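FOR IMMEDIATE RELEASE
10/04/2024

Todmont repair-and-reuse shop moves to bigger space, adds textile bank

TODMONT — The Evano Reuse Shop has moved. New address is 140 Jarkudau Street, the old shoe store next to the post office. Doors open at 9 a.m., same hours as before, parking in back.

The old place on Shehu Lane closed at the end of August. Too small, bad roof, no loading door. The lease ran out and Evano decided not to renew.

What's new at Jarkudau Street: a real sorting room, a ramp at the front entrance, and a textile bank that takes clothing and household fabric all week long. Until now fabric was only accepted on the first weekend of the month, and bags left outside the door got rained on. Please do not leave bags outside the new door either.

Evano expects to handle some 1,000 pounds of fabric a month by spring. Good pieces go on the racks. Worn cotton gets cut down for shop rags and sold by the bundle — local garages buy most of them. Whatever is left goes to a fiber recycler out of state.

"We outgrew Shehu Lane a long time ago," the shop said in a statement. "People were driving to the next county to drop off curtains. Now they dont have to."

Prices stay put for the rest of the year. Shirts $2, pants and skirts $3, coats as marked. Bedding is priced by size. Kids' clothes are still half off on the last day of the month. Store credit slips from Shehu Lane will be honored, no end date.

Mending classes start again in the new back room. Hems, buttons, zippers, patching. Free, but space is limited so sign up at the counter. Bring your own scissors if you have a pair you like. Machines and thread are provided.

Accepted at the textile bank: clothing, sheets, towels, curtains, tablecloths, fabric scraps bigger than a dinner plate. Clean and dry, please, and tied shut in a bag.

Not accepted: pillows, rugs, matresses, anything with mold or motor oil on it. Car seats, no. Furniture is by appointment only — call the shop first, the truck is booked out a couple of weeks.

Donation receipts are available at the register during open hours. Ask when you drop off, we can't write them up later.

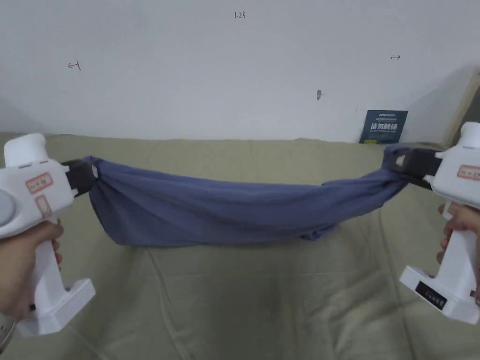 About the Evano Reuse Shop

Evano sells used clothing, fabric and housewares in Todmont and runs mending classes for adults and teens. Press questions can be left at the front counter or sent through the contact form on the shop's web site. Photos of the new store available on request.

###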